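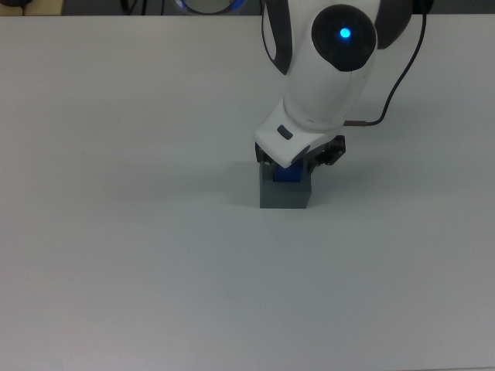 A smooth white top with a matte finish.

Keeping a matte white tabletop clean

Matte tops hold on to grease more than glossy ones do, and white shows every ring. Wipe the surface each evening with a soft cloth and warm water with a few drops of dish soap. Go over it again with plain water, then dry it. Soap left behind dries to a gray film that people often mistake for wear.

For coffee or ink, mix baking soda and water to a thin paste. Leave it on the spot for 2 minutes and wipe it off without pressing. Skip scouring powder and the green side of the sponge. They polish the finish, and the shiny patch stays.

Felt pads go under anything heavy that gets moved. Check them in October and replace any that have picked up grit.

Ermelinda Guerreiro wrote in to say she uses 200 ml of white vinegar in a bucket of water for the film. Fine on laminate, but keep it off stone.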